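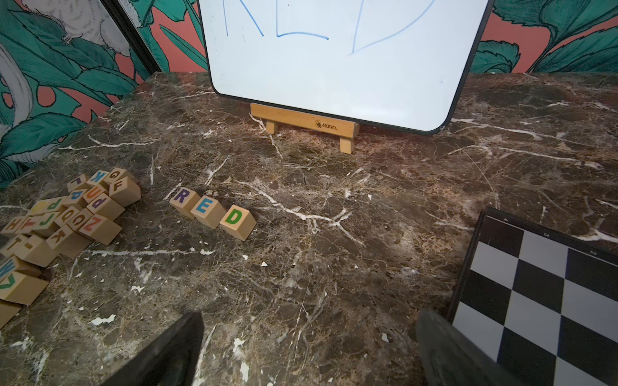
Broladden Stream Level Records

Water level, water temperature and manual discharge measurements from seven sites on the Endik and Trurka streams, upstream and downstream of Broladden. Maintained by Till Stüber.

Status

Active. The level and temperature files are extended after each download round. The discharge file is extended when new gaugings have been checked. Releases are tagged. The main branch may contain data that has not been through the second review described under Quality control, so cite a tag and not the branch.

Contents

data/level/ One CSV file per site. Water level above local datum.
data/temp/ One CSV file per site. Water temperature.
data/gaugings.csv Manual discharge measurements, all sites.
data/ratings/ Rating curve parameters, one file per site, with validity periods.
meta/sites.csv Site codes, names, stream, datum notes, sensor history.
meta/gaps.csv Known gaps in the level record, with cause where known.
meta/flags.csv Definitions of quality flags.
scripts/ Import, checking and rating scripts.
docs/ Site sheets and the field procedure.

Sites

EN1 Endik, above the upper farm bridge.
EN2 Endik, at the old mill race. The race takes part of the flow at high stage. See Known problems.
EN3 Endik, at the Broladden footbridge.
EN4 Endik, below the confluence.
TR1 Trurka, at the forest road culvert.
TR2 Trurka, at the sheep wash.
TR3 Trurka, just above the confluence.

Site codes have never been reused. EN3 was moved a short distance downstream after the bank slipped; the old and new positions share a code, and the change of datum is recorded in meta/sites.csv. Do not plot the raw EN3 level across the move without applying the offset.

What is measured

Level is recorded by vented pressure sensors in stilling tubes. The logging interval is 30 minutes at all sites. Each value is a single reading at the time stamp and has not been averaged over the interval. Short peaks between readings are missed, and on the Trurka this matters: the culvert at TR1 responds quickly to heavy rain, and true peak level is probably underestimated in most summer storms.

Temperature comes from the same sensor body. It is the temperature inside the stilling tube. During low flow, with sun on the tube, it reads high compared with the open channel. No correction has been applied.

Discharge was measured by wading with a current meter, or by salt dilution where the bed was too rough or the water too shallow for the meter. The method column in gaugings.csv says which. The file holds 637 gaugings, including those later rejected. Rejected gaugings keep their row and carry flag R so that the decision can be reviewed.

File format

All files are comma separated, UTF-8, with one header row. Decimal separator is a point. Missing values are empty fields. No numeric code is used for missing data.

Level files:

time,level_m,flag,note

Temperature files:

time,temp_c,flag

Gaugings:

site,time_start,time_end,method,level_start_m,level_end_m,discharge_m3s,uncertainty_pct,flag,observer,note

Times are local standard time all year. Daylight saving is not applied at any point. Loggers are set to standard time and checked at each visit. If you join these files to rain data from another source, check what that source does in summer before anything else. Most of the mail about this data set concerns a one-hour shift that was added on the user's side.

Levels are in meters above the local datum of each site. The local datums are not tied to one another, and level differences between sites are meaningless.

Flags

G Good. Passed automatic and manual checks.
E Estimated. Filled by interpolation or from a neighboring site. Only used for short gaps.
S Suspect. Value is as recorded, but something is doubtful. See note.
I Ice affected. Level is real, rating does not apply.
W Weed affected. Level is real, rating is biased high.
R Rejected. Used in gaugings.csv only.
U Unchecked. Not yet reviewed. Never present in a tagged release.

Only one flag is allowed per row. Where more than one applies, the order of priority is I, W, S, E.

Processing

1. Raw logger files are imported with scripts/import.py. The script reads the export format of the Reuter loggers and nothing else. Raw files are kept outside the repository and can be requested.

2. Clock drift is corrected linearly between visits. The correction is written to the import log.

3. Level is compared with the staff reading taken at the start and end of each visit. A difference inside the tolerance given on the site sheet is left alone. A larger difference is treated as sensor drift and spread linearly, unless the record shows a clear step, in which case the step is removed where it occurs.

4. Automatic checks look for flat lines, spikes and values outside the range of the staff. They set flag S and change nothing else.

5. A person looks at every plot. Flags are confirmed, changed or cleared at this stage.

Discharge series are not distributed. They can be computed with scripts/rate.py from the level files and the rating parameters:

python scripts/rate.py --site EN4 --out en4_q.csv

The script leaves the discharge field empty for rows flagged I. Rows flagged W are rated but passed through with the flag. It does not extrapolate beyond the highest gauging unless called with --extrapolate, and the output then has an extra column marking the affected rows. Be careful with that option at EN2.

Quality control

The first review is done by whoever did the download. The second review is done by someone else, using the plots and the field sheet but not the first reviewer's notes. Disagreements are settled on the plot and recorded in the note column. Gaugings go through the same two steps.

There are 242 gaps listed in meta/gaps.csv. Most are short and come from the download itself, when the sensor was lifted out of the tube. The long ones are from battery failure and, at TR2, from a tube that silted up and was not noticed until the May visit. Gaps are listed even where they have been filled with estimated values, so the list is longer than a search for empty fields would suggest.

Known problems

EN2. At high stage part of the flow enters the mill race and passes around the site. The rating describes the main channel only. Floods are underestimated by an unknown amount. Use EN3 for flood work.

TR1. Branches collect at the culvert inlet and raise the level for days at a time. Cleared blockages show as a sudden drop. Where the start could be identified, the period carries flag S.

TR2. The silted period has been removed. The weeks before it look plausible but react slowly to rain, and were left in with flag S.

TR3. Backwater from the Endik affects the level when the Endik is high and the Trurka is not. The rating does not account for this. Comparing with EN4 is the easiest way to spot it.

EN4. Weed growth is heavy from early summer until the first large flow in autumn. Flag W has been set by eye, and the start of each weed period is uncertain by a week or more.

Temperature at all sites. Sensor accuracy was checked in an ice bath only. There is no second calibration point.

Uses

The records have been used for low flow comparison between the two streams, for teaching rating curve fitting, and as input to a small routing model of the reach between EN3 and EN4. They are suited to work on daily or longer time steps at all sites, and to event work at EN1 and EN3.

They should not be used for flood warning, for setting abstraction limits, or for the design of structures. The highest gaugings were taken well below bankfull, for reasons of safety, and the upper part of every rating is a guess of varying quality.

Observer names

The observer column contains initials only. Anyone who wants theirs removed can ask, and it will be replaced with a dash in the next release. The key to the initials is not published.

Contributing

Corrections are welcome as issues. Give the site code, the start and end time of the period in local standard time, and what you think is wrong. A plot helps. Please do not send edited data files, because a change made by hand in a CSV is lost the next time the import is run. Corrections are entered in meta/edits.csv and applied by script.

Changes to the scripts should come with a test. The tests run on a small extract from EN1 kept in tests/extract and need no network access:

python -m pytest tests

License and citation

Data files are released under CC BY 4.0. Scripts are released under the MIT license. Cite the data set by name, maintainer and release tag:

Stüber, Till. Broladden Stream Level Records. Release [tag].

Contact

Open an issue in the repository. Requests for raw logger files should name the site and period and are handled on the first Tuesday of the month.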